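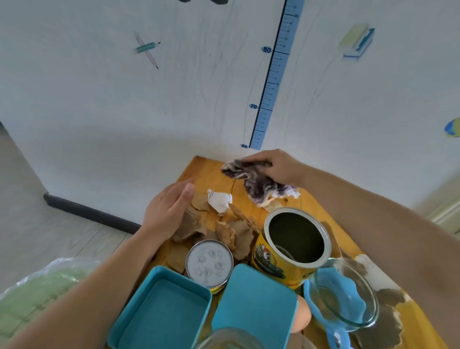
Home | Students | Projects | Archive | Contact

Print this page
E-mail this page

Paper in the Wrong Bin: A Study of Household Sorting in Porside

Student project report, 8 October 2020
Supervisor: Alun Meredith

1. Introduction

The town of Porside collects paper separately from other household waste, but a large part of the paper still goes to the general bin. The purpose of my project was to learn why this happens. I was interested in the small decisions which people make at home, before any truck comes to the street. The earlier report by Price, which I read in the first month, looks only at the collection side and says little about the kitchen.

2. Method

I sent a questionnaire to 200 households in two districts, Hoka and Gurnow. Hoka has mostly apartments with a shared yard, and Gurnow has mostly small houses where every family has its own bins. The questions were about where the waste stands in the home, who carries it out, and which kinds of paper the family considers as recyclable. The answers were collected during April. I did not ask for names, and one person answered for the whole household.

I also made visits to a few families who agreed to talk longer. These talks were not recorded. I wrote notes in the evening, and for this reason the words of the families are given here only in short form.
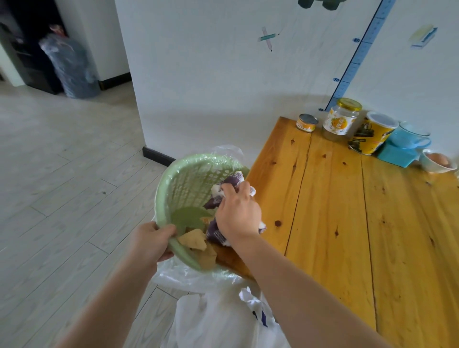 Page 16

3. Results

The first result concerns the space. In Hoka many people wrote that they have no place for a second bin, so all waste is kept together under the sink and sorted later, or not sorted. In Gurnow the bins stand outside, and people complain more about rain and wind than about space.

The second result concerns mixed materials. Most of the households know that a newspaper goes to the paper bin. They are much less sure about wrappers, receipts, tissues and paper with food on it. One woman in Gurnow told me that she puts everything doubtful into the general waste — she is afraid to spoil the whole load.

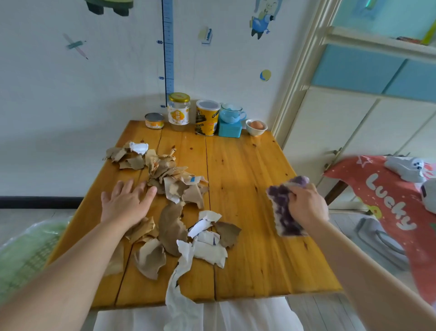
Small pieces are a problem of their own, and I did not expect it when I planned the questions. A family may fold a cardboard box carefully and at the same time throw away all the paper which was inside the package. When brown packing paper is torn into scraps and lies on the table together with crumpled white paper, it is easier to sweep everything into one bag than to choose. Several families said the same in their own words. The local leaflet does not mention scraps at all, only "clean paper and cardboard."

4. Discussion

My results have limits. The people who return a questionnaire about waste are probably the people who already care about it. Also, the two districts differ in many things besides the bins, and I cannot separate the effects. Mr. Meredith advised me to compare apartments of similar size only, but for this my group of answers was too small.

Still, I think that the leaflet could be improved with little cost. It should name the doubtful kinds of paper one by one, with a clear yes or no for each. For Hoka, a narrow paper bin in the shared yard, closer to the door — this was the most frequent wish in the comments.

The full list of questions is in Appendix 2.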